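Spielzeug, das nach dem Spielen wieder in die Dose passt

Rawan Awwad verleiht seit vier Jahren Spielzeug. Ihr Laden heißt Fostik, hat zwei Räume und 200 eingetragene Familien. Wer Mitglied ist, darf drei Sets auf einmal mitnehmen und behält sie bis zu vier Wochen. Wir haben an einem Freitag kurz nach Ladenschluss mit ihr gesprochen, während ihr Kollege Kaj Eyvindsson im Nebenraum die Rückgaben einsortierte.

866 Teile stehen zurzeit in der Liste, vom Holzzug bis zum einzelnen Stoffapfel. »Die Liste führt Kaj«, sagt Awwad. »Ich habe am Anfang alles in ein Heft geschrieben, das ging ein halbes Jahr gut.« Am häufigsten ausgeliehen wird alles, was mit Küche und Einkaufen zu tun hat. Das Spielgemüse war im Februar an keinem einzigen Tag vollständig im Haus.

Verpackt wird es in runden Pappdosen. Früher standen dort durchsichtige Kunststoffboxen mit Klickdeckel, doch die Deckel rissen an den Ecken ein, und Ersatz gab es nur im Set. »Eine Pappdose hält bei uns länger, als die meisten denken. Und wenn sie durch ist, kommt sie ins Altpapier.« Viele Dosen bringen Familien von zu Hause mit, deshalb sehen sie alle verschieden aus. Einheitliche Aufkleber hat Awwad einmal bestellt und dann nicht mehr nachbestellt.
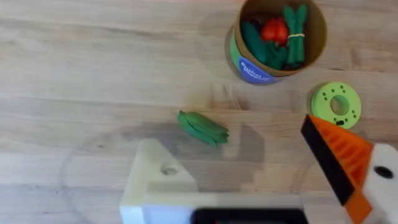

Beim Packen gibt es eine Reihenfolge. Die langen Stücke kommen zuerst hinein und an die Wand, das Runde in die Mitte. »Wenn man mit der Paprika anfängt, bekommt man den Rest nicht mehr unter«, sagt Awwad. »Die Kinder machen es trotzdem so, und dann steht halt oben etwas heraus. Das ist in Ordnung.« Der Spargel wird mit einem Gummiband zusammengehalten. Ein Vater, Shadi Sayegh, hatte das vorgeschlagen, nachdem er zu Hause zweimal unter dem Sofa nach einzelnen Stangen gesucht hatte. Seitdem liegt an der Theke ein Vorrat an Gummibändern, für Familien mit sehr kleinen Kindern werden sie vor der Ausleihe abgenommen.

Auf die Frage, was am meisten verloren geht, muss sie nicht überlegen. »Bälle. Kleine Bälle, immer.« Sie rollen vom Tisch, unter Heizkörper, in Schuhe. Eine Gebühr verlangt Fostik dafür nicht. Bei größeren Stücken wird nachgefragt, und meistens tauchen sie in der Woche darauf wieder auf. 43 Teile fehlten bei der letzten Durchsicht, davon kamen die meisten inzwischen zurück.

Kontrolliert wird am großen Holztisch. Den hat Marwan Abu Hammour dem Laden überlassen, als er seine Werkstatt verkleinerte. Awwad wollte zuerst eine dunkle Platte, ist aber froh, dass es anders kam — auf dem hellen Holz sieht man jedes Teil und auch jeden Fleck. Geölt wird er zweimal im Jahr, im Sommer bei offener Tür.

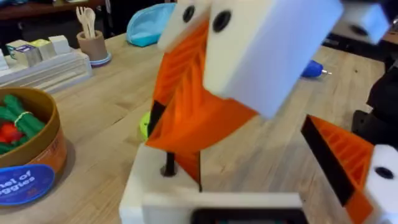 Jede Rückgabe wird ganz ausgeräumt, auch wenn die Familie sagt, dass alles da ist. »Das hat mit Misstrauen nichts zu tun. Man findet eben auch Sachen, die gar nicht zu uns gehören«, sagt sie. Haustürschlüssel waren schon dabei, ein Milchzahn und eine echte Karotte, die offenbar länger mitgespielt hatte. Danach werden die Kunststoffteile mit einem feuchten Tuch abgewischt und trocknen auf einem Gitter. Pappe und Wasser vertragen sich nicht, deshalb wird immer erst am nächsten Morgen wieder eingepackt.

Eyvindsson kommt kurz herein und fragt, ob die Zitronen zum Obst oder zum Kaufladen gehören. Zum Kaufladen, sagt Awwad. Er hätte sie lieber beim Obst.

Im Herbst soll ein drittes Regal dazukommen, für Puppenkleidung und Puzzles. Beides lehnt Awwad bisher ab, wenn es als Spende gebracht wird. Bei den Puzzles wird sie wohl nachgeben, »aber höchstens hundert Teile pro Karton, mehr zähle ich abends nicht mehr nach«.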